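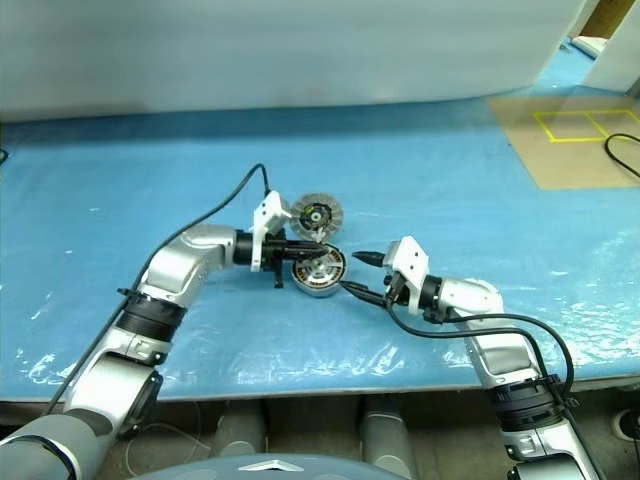

Ticket 477 - Left gripper loses the stator during handover
Station: Clitia, two-arm cell, Stalthorpe workshop
Status: open, waiting for part
Opened: January 18, 2025

Problem

The task is to pick up the motor stator, pass it between the arms if needed, and put it in one cell of the yellow tape rectangle on the mat. The rotor goes in the other cell. Since this morning the left gripper closes on the stator, the controller reports "grasp OK", and then the part slips out when the arm begins to lift. It happened in 7 of 8 trials. The right gripper did not show the same fault when I gave it the same part.

No person was near the arms. One stator fell from low height onto the table. I put it aside for checking of the windings and I ask that it is not used again until this is done.

What I tried

1. Restarted the controller and homed both arms. No change.
2. Cleaned the black fingers with a dry cloth. One trial was good, the next one failed again.
3. Compared the closing force in the log. The left side stops at a lower value than the right side, although the setting is the same for both.
4. Moved the left arm slowly by hand mode and watched the gripper cable. When the wrist turns far, the cable becomes tight and the force reading jumps. With the wrist near the middle the reading is steady.
5. Loaded the settings file from September. Same result, so I put the present file back.

My opinion

I think the connector at the gripper housing is loose or the cable is damaged inside. I can not be sure without changing it. The "grasp OK" message is a second problem - it should not appear when the force is so low.

Reply from Ng support

Please do not raise the force limit to work around this. Stop using the left arm for lifting and send us the log of the last 2 trials. We will ask Trisar for a new gripper cable.

Update

Log is sent. The left arm is locked in software and there is a note on the stop button. I will repeat the 8 trials after the new cable is fitted, and write the result in this ticket.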